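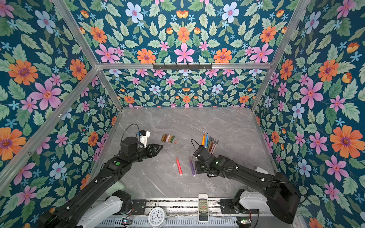
2023-10-05

What a day! The results of the schools' microscopy contest came through at lunch and we had 998 entries, which beats last year by miles. I read the email twice and then ran down the hall to tell Loredana, who was on the phone and had to wave me quiet (sorry!).

The best part for me is the new junior group. We asked kids to sort pictures of blood cells and write down how they decided, and some of the answers are wonderful. One girl from Grurnetstead School filled 17 pages, with her own drawings of white cells in colored pencil – the nucleus shapes are spot on, better than mine were in my first year of training. Another team worked out a rule using just size and darkness and it held up on all but 20 of the test cells. I want to meet them all.

Gaetano Parisi finished the last of the judging this afternoon. He and I disagreed over second place in the senior group and went back and forth for over an hour. I liked the Clistent team for their notes and he liked the Voleck pair for their scores. We gave it to Voleck in the end, and I'm fine with it, mostly.

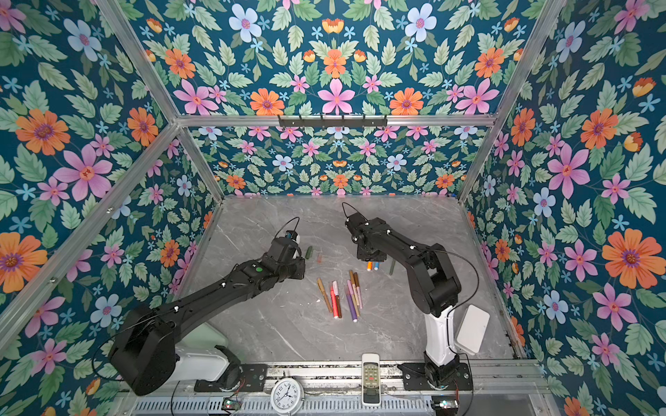 Teal flowered panels, a marble-patterned top and a row of little black hooks at the back.

Still to do: letters to the winners, and find out if the Golestani Room is free in January for the prize day. Loredana wants a table of real slides there so the kids can use a proper microscope, and I said yes before she'd finished asking. Must check how many working ones we have. Too wound up to sleep, so I'm going to read the 17 pages again.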